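Athina Panagiotou
Monday, 7:40 am

OK so I finally finished the no-takeout month and a bunch of you asked how it went, so I'm doing a thread. Get coffee, I have thoughts about corn.

The rule was simple. All of April, every dinner cooked at home, two adults and one kid who has recently decided sauce is a personal attack. Budget was $339 for dinners. We spent $282!! I screamed in the car.

Biggest surprise was how much I'd been spending on delivery fees alone. I went back through my Yammine app and found 12 orders in March. TWELVE. One of them was a single milkshake.

Corn saved us, no joke. Two ears, some butter, lime, whatever cheese is dying in the drawer - that's half a dinner. I started keeping it out in a basket so I'd remember to use it.
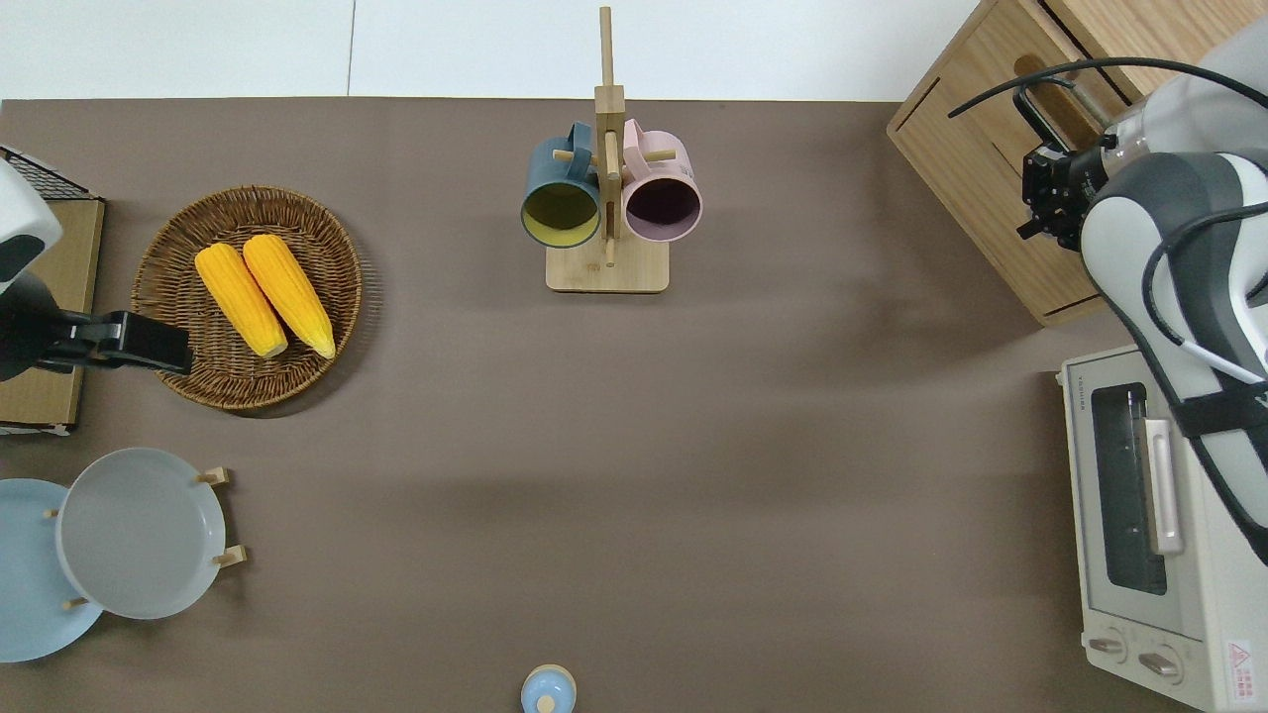

Second thing that helped was picking the meal before noon. If I wait until 5:30 I'm standing in front of the fridge eating shredded cheese out of the bag and it's over.

I tried planning in Skudent for a week and quit. Too many reminders. Now it's a sticky note on the microwave and the sticky note is winning.

Worst dinner was the lentil loaf. I followed the recipe exactly and it came out like a wet brick. My husband had seconds to be nice and I will remember that forever.

Best was a dumb skillet thing with beans, rice and the end of a jar of salsa. Kid asked for it again the next night (no sauce visible, so it passed).

What I did NOT plan for was the dishes. Oh my god, the dishes. When you eat out of boxes you forget that plates are a daily event.

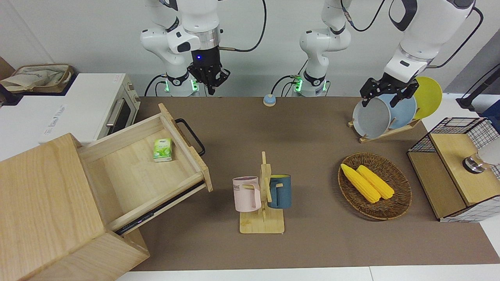
Plates in the rack, every night, forever.

New house rule: whoever cooks doesn't wash. I have become very interested in cooking.

Are we doing May? Kind of. Fridays are for Thai food again, I missed it too much. The other nights stay home.

Drop your cheap skillet dinners below please, I'm running out - and no lentil loaf, I mean it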